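Most of the advice on cleaning laminate and painted tabletops was written by people selling something for it. I've tried a fair amount of it on my own work table, and these notes are what I'd pass on.

## Start with less

Dish soap, warm water, a cloth you've wrung out hard. Wipe, rinse the cloth, wipe again. If the surface still feels tacky, that's soap, and adding more soap won't help. Plain water on a fresh cloth will.

I bought a bottle of Bellitz surface restorer last September on the strength of the label, which promised 40 days of shine. I got a film that showed every fingerprint. It took 3 passes with warm water to get rid of it. Maybe yours will behave better.

## Scuffs

A gray scuff is often a smear of rubber or shoe sole sitting on top of the finish. Try a pencil eraser first. Then try a dab of baking soda paste, but go easy — it's a mild abrasive, whatever the "gentle and natural" crowd tells you, and on a matte top it can leave a polished spot that looks worse than the scuff.
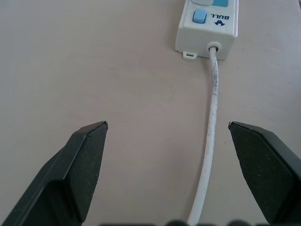 Melamine sponges are the same story. They work by sanding. Use one lightly on a corner you don't care about and look at it in daylight the next morning before doing the rest.

Toothpaste I'd skip. Tamunoemi Adeyemi swears by it and her table looks fine, but she also repainted it two years ago, so I'm not sure what that proves.

## Streaks

- Change the water when it goes cloudy.
- Wipe in one direction, then dry with a second cloth.
- Vinegar is fine on most laminate at one part to four of water. Keep it off stone.
- Never mix it with bleach.

Microfiber cloths are worth having, though I can't tell the Endent ones from the cheap pack. Wash them without fabric softener or they'll push water around instead of picking it up.

## Anything plugged in

Unplug it and move it before you bring out a wet cloth. Spray goes on the cloth, never toward an outlet or a cord. For dust on plastic housings, a dry paintbrush does the job, and I've yet to see what the special "electronics brush" sets add besides a zip case.

## Wax

Wax on laminate does very little. It can't soak in, so it sits there collecting crumbs. Save it for bare or oiled wood.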